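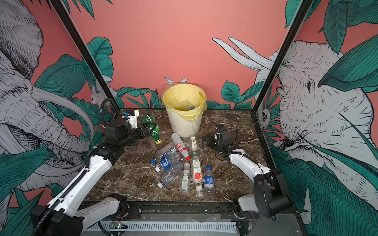
住民向けの航空運賃上限制度は、Trerkachに住んでいれば誰でも使えますか。

使えるのは、事前に住民登録番号を取得した人が、州都との直行便を本人名義で予約する場合だけです。

という二行を書くのに午前中いっぱいかかりました。役所のページには同じことが三か所に、三通りの言い方で書いてあります。忘れないうちに続けます。

まず前提から。うちの町から州都へは飛行機か、一日がかりの運転しかない。鉄道は貨物専用で、人間は貨物に数えてもらえない。飛行機はMesixが1日2便、19人乗りで飛ばしている。朝に1便、夕方に1便。昼に用事がある人は、昼に用事をつくらないよう人生を調整する。

で、運賃が高い。どのくらい高いかというと、州都から外国のビーチへ行くほうが安い。うちの母は一度本気で、検査のついでにビーチ経由で帰れないかと旅行代理店に聞いた。帰れなかった。

そこへ登場したのが運賃上限制度。片道の上限を州が決めて、差額は州が航空会社に払う。地域振興相のShiuli Weerasingheさんがわざわざ町まで来て、滑走路の脇で発表した。ちなみに来るときはチャーター機だった。19席が満席だったそうなので、これは責められない。私たちもよく満席で乗れない。

発表の日はみんな喜んだ。私も喜んだ。パン屋では知らない人と握手までした。

それで登録しようとしたら、住民登録番号を取るのに身分証の原本確認がいるという。確認できる窓口はWijesinghe。Wijesingheは隣の郡です。隣の郡といっても、間には塩湖がある。

窓口に電話したら「州都の本庁舎でも確認できますよ」と親切に教えてくれた。州都へ安く行くための登録を、州都へ行けば済ませられる。行きの一回は正規運賃で。

この話を州議会でしつこく聞いてくれているのが、野党のZahira Teoh議員。私は彼女に投票したことがないし、たぶん次もしない(犬の登録料の件でまだ怒っている)。でも今回の質問はよかった。議事録を読んだので要点を書きます。

Teoh議員「窓口を町に置く予定はあるか」
大臣「郵便局との連携を前向きに検討している」
Teoh議員「Trerkachの郵便局は週の半分しか開いていないが、ご存じか」
大臣「だからこそ、前向きに検討している」

「だからこそ」の使い方を、私はこの年で学び直しました。

議事録でもう一か所、線を引いたところ。制度の対象になる町は11ある。そのうち大臣が視察に行ったのは、滑走路が舗装されている町だけらしい。うちは舗装されている。つまりうちは恵まれている側です。覚えておきたい。

次、予約の話。上限運賃は全部の席につくわけではない。1便ごとに枠がある。枠が何席かはMesixと州の契約で決まっていて、契約は非公開。理由は「商業上の機密」。競合他社に知られると困るからだそうです。この路線に競合他社はいません。

枠がいつ売り出されるかも書いていない。近所の人の証言を集めると、夜中説、早朝説、誰かがキャンセルした直後説がある。私は早朝派。コーヒーを淹れて画面を更新し、売り切れを確認して、もう一杯飲む。健康的な習慣とは言いにくい。

Griltexの話もしないと片手落ちか。鉱山のGriltexは社員の移動のために席をまとめて押さえている。交代勤務の入れ替え日は、搭乗待合室がほぼ作業靴です。彼らが悪いわけではない。隣に座ると飴をくれる人までいる。

ただ、法人がまとめて買う席が先に埋まり、残りから住民枠を出すという順番だと、住民枠は「残り物」になる。これを州は「柔軟な配分」と呼んでいる。うちの冷蔵庫にも、柔軟に配分されたカレーが入っています。

Griltex側に聞いてみた。広報の返事は早かった。「当社は地域社会の一員として、住民の皆様の移動の利便性を大切に考えております」。席の数を聞いたのだけれど、大切に考えてもらえていることはわかった。

Mesixにも聞いた。自動返信で、お問い合わせの前によくある質問をご覧くださいと言われた。よくある質問を見た。私の質問はよくなかったらしい。

州の担当課だけは人間が電話に出た。若い声の人で、こちらが窓口の件を説明すると、しばらく黙ってから「それは遠いですね」と言った。今回いちばん心のこもった公式見解だったと思う。

彼女が教えてくれた実用情報をまとめておきます。公式ページには載っていなかったので、変わるかもしれません。

・身分証は運転免許でよい。ただし住所が私書箱だとはじかれる。うちの町は家への配達がないので、私書箱の人が多い。その場合は水道料金の請求書を足す。
・子どもは親の番号では予約できない。一人ずつ番号がいる。赤ん坊も。
・通院の場合は別の補助がある。運賃上限とは併用できない。どちらが得かは自分で計算する。

併用できないところは声を大にして言いたい。母はこれを知らずに両方申請して、両方止まった。再開の手続きは書面で、返送先はWijesingheでした。また塩湖の向こう。

「じゃあ君はどうすればいいと思うんだ」と言われそうなので、案も書く。

窓口は町の図書館でいい。図書館には身分証を確認して貸出カードを作る人がすでにいる。身分証を見る、コピーを取る、送る。あの人は延滞者の顔を全員覚えているので、本人確認の精度は州より高い。

住民枠は法人より先に席を確保して、売れ残ったら前日に放出すればいい。枠の数は公表する。公表して困る人がいるなら、困っている理由も一緒に公表してほしい。

運航の時刻も少し動かしてほしい。朝の便だと病院の予約に間に合うのに、夕方の便には診察が長引くと間に合わない。すると一泊になる。州都のホテル代に上限はない。

Teoh議員の案は「第二の航空会社を呼ぶ」だそうです。気持ちはわかる。ただ、19人乗りを満席にしているのは交代勤務のある日で、ほかの日の夕方の便なら足を伸ばして寝られる。そこへ二社目が来たら、両社で仲よく空気を運ぶことになりそう。反論があれば聞きます。犬の登録料の件も合わせて聞きます。

大臣の案は、前述のとおり、前向きに検討中。

報告書も読みました。州が出した中間評価、本文11ページ。うち表紙と目次と大臣のあいさつを引くと、かなり身軽になります。「利用者の満足度は高い」とある。調査対象は、制度を使って飛行機に乗れた人。乗れた人は満足しています。私も乗れたら満足する。

同じ報告書の後ろのほうに「登録率は想定を下回った。住民の関心の低さが一因と考えられる」とあった。ここは二度読んだ。塩湖のことには触れていなかった。

関心はあります。パン屋では飛行機の話しかしていない。最近はクロワッサンの出来より枠の放出時刻のほうが話題になるので、店主が少しすねている。

9月に住民向けの説明会があるそうです。場所は役場のホール。担当課の人が朝の便で来て、夕方の便で帰るとのこと。つまり質疑の時間は飛行機次第です。聞きたいことがある人は前のほうに座ってください。

私が聞くのは、枠の数、窓口の場所、私書箱の扱い。余裕があれば、報告書の「関心の低さ」は誰がどうやって測ったのか。余裕はたぶんない。

追記。母が無事に登録できました。隣の家の息子さんが塩湖の向こうまで車を出すというので、近所の何人かが便乗したそうです。帰りに全員でフライドチキンを食べて、ずいぶん楽しかったらしい。これが州の言う地域の交流促進でなければいいのですが。

追記の追記。その母が今朝、さっそく上限運賃で予約しようとして、売り切れでした。いま二杯目のコーヒーを飲んでいます。

返信 11 共有 19

このスレッド内を検索
キーワードを入力

コメント

塩湖の北側
赤ん坊にも番号がいるの、うちは空港で知りました。妻と子だけ正規運賃。赤ん坊は膝の上でずっと寝ていました。

作業靴の者です
飴を配っているのはたぶん同じ班の先輩です。席の件、こちらも入れ替えの日がずれると帰れなくなるので、枠の数は知りたいです。

mado_giwa
図書館案に賛成。ただ延滞している本が一冊あるので、返してから賛成します。

元・朝便の常連
夜中説を推します。先月二回取れました。これ以上は商業上の機密です。

もっと見る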